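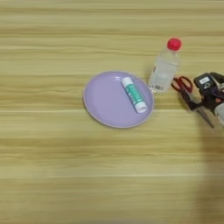

Home Forums Small Holders News Log in

Thread: Nilluveck names new director, anyone voting against?

pemham_pete
The notice came through my broker this morning. Nilluveck's board has put Nassoro Swai in the empty seat and says he counts as independent. He goes on the audit committee right away and stands for a regular vote at the annual meeting in March. I own 1,478 shares, so my vote won't move anything, but I do fill in the card every year and I'd like to know what other people think. My first reaction is that he's a decent pick. He ran finance at Prellport for a long time and the company never had to restate its numbers while he was there.

quarterly_dot
Decent pick on paper. My problem is the word independent. Prellport sold Nilluveck its warehouse software and I believe it still does. Swai left Prellport, fine, but did he leave with stock? The notice doesn't say.

pemham_pete
It says he has "no material relationship" with the company. I took that to cover it.

quarterly_dot
The board decides what material means. I've read enough of these to want the number.

harlan62
You two are reading a lot into a short notice. The exchange has rules on this. If he was an employee of a supplier and the payments were over a certain size, there's a waiting period. Their lawyers would have checked before anybody sent out a press release.

quarterly_dot
The rule looks at payments against the supplier's total revenue. Prellport is big. A contract can be large for Nilluveck and still be small for Prellport. So he can pass the test and I can still not like it.

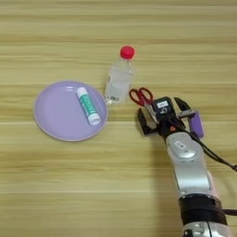
I'm also not happy that they filled the seat between meetings. They knew the last director was leaving. They could have put a name on the ballot and let us vote first.

harlan62
Every company fills seats between meetings. You get to vote in March. What's the harm?

quarterly_dot
By March he's the sitting director and he gets the votes that go to sitting directors. Last time all of the board's people got 98 percent or close to it.

shirima_holder
I came over from Shirima when Nilluveck bought it, so I've only been through one of these meetings. Can somebody tell me how you vote against one director? My card last year only had "for" and "withhold" next to each name.

pemham_pete
That's because they use plurality voting. Withhold is the closest thing you get to a no. If a director gets one vote and no one is running against him, he's in. The bylaws say he has to offer to resign if withholds beat the votes for him, and then the board decides whether to accept.

shirima_holder
So the board decides whether the board member leaves.

pemham_pete
Yes.

harlan62
I'll say something for the other side. Wafula Were has chaired that board through the Shirima deal and the debt came down faster than they promised. If he wants a finance person on audit, I'm inclined to let him have one. There were only 2 people on that committee who could read a balance sheet without help, and one of them just left.

quarterly_dot
I have no complaint about Were. I'd vote for him again. It's the disclosure I want fixed.

Update: I wrote to investor relations and asked if Swai holds Prellport stock or gets any deferred pay from them. I'll post what they send. 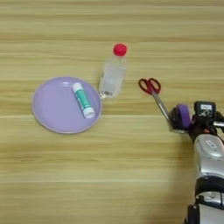

Tabletop with a round lavender plate.

quarterly_dot
Got an answer, dated 3 Dec 2020. Swai holds 4,000 shares of Prellport and no deferred pay. They say it will be in the proxy statement. They would not tell me the size of the software contract.

pemham_pete
That's a small holding for somebody who worked there that long. I'm voting for him.

harlan62
Same.

quarterly_dot
I'm glad they answered. I'm still withholding unless the contract figure is in the proxy. He can sit out any vote on the contract, but audit reviews the related party items, and that's the committee they put him on.

shirima_holder
I'll wait for the proxy too. Does it come by mail, or do I have to ask for paper?

pemham_pete
You have to ask your broker. Mine has a box for it under account settings, under delivery.

Last updated: five replies hidden by your filter settings were not counted in this update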